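Workplace Help > Contracts and Bargaining > Seniority

Does service with the old company count for route bids after a depot transfer?

Asked by dockplate in December. 3 answers. Status: open

I drive out of the Dusberg depot. Lindemann ran it until Jeltwood bought the local delivery business and took over the building, the vans and the drivers. Both groups were already represented by the same local, under separate contracts. The Lindemann contract ended at closing under a transition letter, and we now work under the Jeltwood contract, which was written for the Iltmont depot. 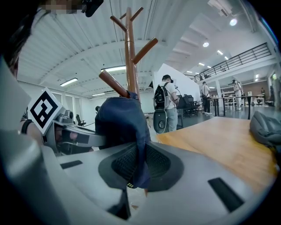
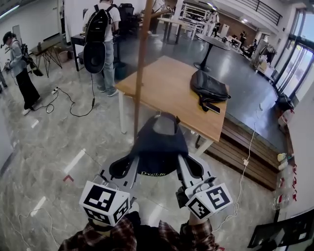 The problem is route bidding. Article 10 of the Jeltwood contract says routes are awarded "in order of seniority, defined as continuous service with the Company in the bargaining unit." The company posted one combined list for both depots. On that list every former Lindemann driver has the closing date as a seniority date, including people who had been at Dusberg for many years. There are 41 of us and 100 drivers from Iltmont, so as posted we fill the bottom 41 places.

The transition letter has a Section 2 that reads: "Transferred employees shall be credited with prior service for purposes of the agreement, subject to Article 10." The company says "subject to Article 10" means bidding is left out and the credit applies only to vacation and sick leave. Our steward says the sentence would be pointless if it worked that way, but the local hasn't filed anything yet.

What I want to know:

1. Is there a default rule for combining seniority lists when one company buys another?
2. Does "subject to" settle this in the company's favor?
3. If we all have the same date, how are ties supposed to be broken? The list appears to be alphabetical, and I can't find that anywhere in the contract.

I've read the grievance article. The time limit is 10 working days from the posting or from when we should have known about it.

Answer 1, by papertrail_north
Marked helpful by the person who asked

Taking your points in order.

On the first: outside a few industries with their own rules, there is no general statute that tells a private employer how to merge seniority lists. Seniority is a contract right. It exists because an agreement created it, and it has whatever shape the agreement gives it. The two common methods have names, and you should use them when you talk to the local, because arbitrators use them. "Dovetailing" merges the lists by original hire date at either company. "Endtailing" places the acquired group below the existing group. What Jeltwood posted is an endtail.

On the second: "subject to" creates an order of priority between two provisions. If Section 2 and Article 10 conflict, Article 10 wins. It does not say that they conflict. The company's reading is that Article 10 defines seniority as service "with the Company" and Lindemann was not the Company. The union's reading is that Section 2 credits the prior service "for purposes of the agreement," so that the credited service is treated as service with the Company, after which Article 10 is applied in the ordinary way. Both readings can be argued with a straight face. An arbitrator who finds the language ambiguous will usually look at these:

Bargaining notes and drafts of the transition letter. If an earlier draft said "for purposes of vacation and sick leave only" and those words came out, that helps you a great deal. If an earlier draft said "for all purposes including bidding" and that came out, it hurts you.

Past practice. Has Jeltwood absorbed another depot or contractor under the same Article 10? What dates did those drivers get?

The rest of the contract. Check whether it separates "benefit seniority" from "competitive seniority." Benefit seniority governs things like vacation accrual, where giving one person credit takes nothing from anyone else. Competitive seniority governs bids, layoffs and recall. If the contract uses both terms in different places and Section 2 uses neither, each side will try to make something of it.

Layoff language. Read the layoff article even though your question is about routes. If it points back to the Article 10 definition, the posted list is also the layoff list. That makes this a larger grievance than it looks.

On the third: look for a tie-break clause, which is often at the end of the seniority article or in a side letter. Typical ones are date of application, a drawing, or the last digits of an employee number. If the contract is silent, an alphabetical list is a choice the company made without bargaining over it. I would grieve the tie-break separately, in the alternative. The first grievance says the dates are wrong. The second says that even if the dates stand, the order among equal dates has no basis in the contract. If the two are folded into one form, the weaker one tends to be traded away for the stronger one at the second step.

The time limit is the urgent part. Do not wait for the local to finish its research. Most grievance articles let an individual employee sign a step one form. Write the date of the posting, attach a copy of the list, cite Article 10 and Section 2 of the transition letter, and ask that the list be corrected and that any driver who loses a route under it be made whole. You can add detail later. You generally can't cure a late filing.

Answer 2, by shiftbid

At my last place they just went by who had been there longest anywhere and everyone was fine with it. Ask your manager to do that. I don't think a company can take away your years, that has to be illegal.

Comment by papertrail_north: It generally isn't illegal in itself. It depends on what was agreed. A local manager usually has no authority to change a posted seniority list, and a verbal promise to do so would be hard to enforce against the Iltmont drivers who lose places.

Answer 3, by ledgerline

The first answer covers the contract. I would add one thing about the union's own position, which is awkward here.

The same local represents both depots. Any ruling that moves Dusberg drivers up moves Iltmont drivers down. The local owes a duty of fair representation to both groups, and in practice it has wide latitude in how it settles a conflict like this. It may take the grievance, decline it after a fair look, or bargain a compromise. What it may not do is act arbitrarily, in bad faith, or for a discriminatory reason. Endtailing your group only because it is the smaller voting block is the kind of reason that has caused trouble for unions in court. Endtailing it after an honest reading of the documents usually is not.

So put your request to the local in writing, and ask for the reason in writing if it declines. Keep the dates. A charge at the National Labor Relations Board has a six-month filing period, and that clock is separate from the one in your grievance article.

Two compromises I have seen, in case the local asks what the group would accept:

Depot-based bidding for a fixed period. Dusberg drivers bid Dusberg routes in their old order, Iltmont drivers bid Iltmont routes in theirs, and the combined list applies only to open routes that neither group held at closing.

Ratio lists. Places are filled from each list in proportion to its size. It is slower to administer, and drivers tend to dispute the rounding.

The first is easier to write and easier to check. It does leave the layoff question open — so if you go that way, the side letter needs a sentence saying which list applies to layoff and recall.

Comment by dockplate: Thanks. I checked, and the layoff article does point back to Article 10. No tie-break clause in the main contract, still looking for side letters. The step one form went in this afternoon at 4:10, both issues on separate forms. The steward has asked the local for the drafts of the transition letter.

Comment by ledgerline: Get a signed and dated copy of each form back from whoever received them. If they only take them by email, the sent message with the attachment should do.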